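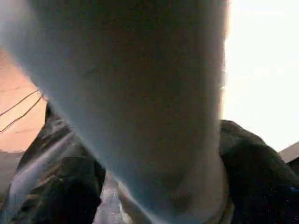
Die Hausordnung für Greifer

In Masanville gilt für Roboter eine Vorschrift, die es für Menschen nie gegeben hat: Wer ein Kleidungsstück anfasst, muss vorher wissen, wo es aufhört. Der Satz steht auf Seite 2 eines Regelwerks, das inzwischen 26 Seiten hat und am Eingang der Halle an einer Kette hängt, damit es keiner mitnimmt. Die Kette ist neu. Die ersten beiden Exemplare sind verschwunden.

Geschrieben hat das Papier Poul Hedegaard, gelernter Textilreiniger und seit drei Jahren bei Drakent für etwas zuständig, das auf seiner Visitenkarte »Handhabungsgüte« heißt. Drakent bringt Roboterarmen bei, Wäsche zu sortieren, Jacken aufzunehmen und Hosen so abzulegen, dass man sie danach noch erkennt. Hedegaard bringt Drakent bei, wie man das ordentlich macht. Beides dauert länger als geplant.

Sein Lieblingsgegner ist dunkler Stoff. Schwarz auf Schwarz, dazu ein bisschen Glanz in den Falten, und schon hält die Kamera am Handgelenk den Ärmel für einen Schatten oder den Schatten für einen Ärmel. Kapitel vier des Regelwerks widmet sich dem Problem mit einer Strenge, die man sonst aus Kleingartensatzungen kennt. Kein Griff ohne erkannte Kante. Kein zweiter Versuch an derselben Stelle. Nach dem dritten Fehlgriff hält der Arm an und wartet auf einen Menschen, auch wenn der gerade beim Essen ist.

»Die Ingenieure fanden das kleinlich«, sagt Hedegaard. »Dann haben sie eine Regenjacke in zwei Hälften bekommen.«

Kapitel fünf heißt »Sicht« und ist das unbeliebteste. Eine Handgelenkkamera sitzt nun einmal dort, wo auch die Finger sitzen, und je näher der Greifer der Ware kommt, desto mehr betrachtet er sich selbst. Hinter dem Finger beginnt dann das Reich der Vermutung. Die Regel verlangt deshalb eine Aufnahme aus der Distanz, bevor der Arm absenkt, und verbietet, die Kraft allein nach dem Nahbild zu wählen. Auch überstrahlte Hintergründe sind geregelt: Gegenlicht ist zu melden, mit Uhrzeit und Platznummer. Haoran Song, der die Meldungen auswertet, hat bis zum Juni 806 davon gesammelt. Die meisten betreffen denselben Platz am Fenster. Ein Rollo ist beantragt.

Ob man so etwas aufschreiben muss, darüber lässt sich in Masanville lange streiten. Steinar Oddsson, der die Arme programmiert, hält die Hälfte der Absätze für Selbstverständlichkeiten und die andere Hälfte für Schikane. Welche Hälfte welche ist, ändert sich bei ihm von Woche zu Woche. Besonders nimmt er Absatz 13 übel, der das Verlegen von Kabeln im Arbeitsraum des Arms behandelt und nach einem Vorfall entstand, über den er nicht sprechen möchte. Hedegaard spricht gern darüber, allerdings nur bei ausgeschaltetem Aufnahmegerät.

Inzwischen hat Koskela, ein Wäschereibetreiber mit eigenen Greifern und eigenen zerrissenen Jacken, um eine Abschrift gebeten. Man will das Papier übernehmen, bis auf Kapitel fünf. Hedegaard hat zurückgeschrieben, Kapitel fünf sei nicht abwählbar. Die Antwort steht aus.

Die gültige Fassung trägt den Stand 22.6.19. Auf dem Exemplar an der Kette hat jemand mit Kugelschreiber neben die Regel zum dritten Fehlgriff geschrieben: »Gilt das auch für die Spätschicht?« Darunter, in Hedegaards Handschrift: »Ja.«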